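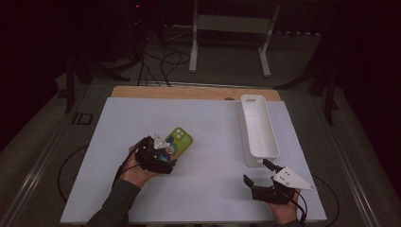
Morstead Boards > Manipulation > Papers and Preprints

Search this board... Go Advanced

Thread: Handheld gripper demos, the Omura result. Do we buy it?
Posted by palletjack_9, August, 9:14 pm

I've read the Omura writeup twice and I still don't know what it shows. They collected 1,537 demos with two handheld grippers, one per hand, phone case goes in the bin. Then they trained on 700 of them and say it does as well as training on the full set. The conclusion is that handheld data is "efficient."

Or the task is so easy that more data has nothing left to teach. How would you tell those apart from what they gave us? I couldn't find a harder task anywhere in it.

gritty_bearing wrote:
You tell them apart with the curve. They had 11 training set sizes and plotted them all. It climbs and then goes flat. If it was trivial it would be flat from the start.

palletjack_9 wrote:
It would be flat from whatever point the task stops being hard. Sorry, that plot doesn't move me. And it's one kind of object, soft and light, on a white table with nothing else near it.

tmorrow_lathe wrote:
My problem is with the hands. A person wearing these things can feel the case slip through the fingers and fix it without thinking. None of that gets recorded. The policy sees a wrist view and a jaw width and has to guess the rest. With teleop the operator is at least stuck with the same poor information the robot has.

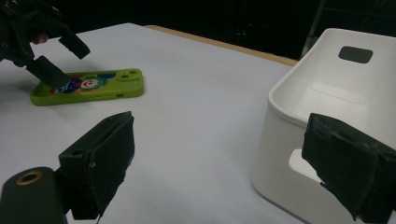
Gazi Robotics Letters, Vol. 3, No. 11

gritty_bearing wrote:
Look at how much a wrist view takes in, though. You get the case, the bin, your own jaws and the other gripper as well. I wouldn't call that poor. I agree about touch, but people were saying the same thing about teleop and then it worked fine for pick and place.

tmorrow_lathe wrote:
Fine for pick and place, yes. That's the complaint. A flat case on a flat table is hard to get a thin grip on, I'll give them that much. Then show me the failures sorted by grasp or by drop. One success number lumps it all together.

slowservo wrote:
I ran a small version of this on our Flavix arms. Couldn't match their numbers. The pads were my trouble — once they get scuffed the grip changes, and the demos from early on stop matching the later ones. The methods section doesn't say if they swapped pads or when. I'd want that before anything else.

gritty_bearing wrote:
Did you retune tracking between sessions? Bad poses would give you the same thing.

slowservo wrote:
Yes, each time. Still off.

palletjack_9 wrote:
So we have one rerun that didn't match and a plot that could mean two things. I'm not saying the method is bad. I'd use it to get data fast. I just wouldn't quote the 700 figure at anybody until they try it on a task with some clutter in it.

gritty_bearing wrote:
Fair on the clutter. I still think you're reading the curve wrong.

Views: 3,624

Recent threads
Wrist cameras: one or two?
Gazi Letters, open review or not
Flavix arm firmware, joint drift after warmup
Replacing worn gripper pads
Omura writeup, questions on the train/test split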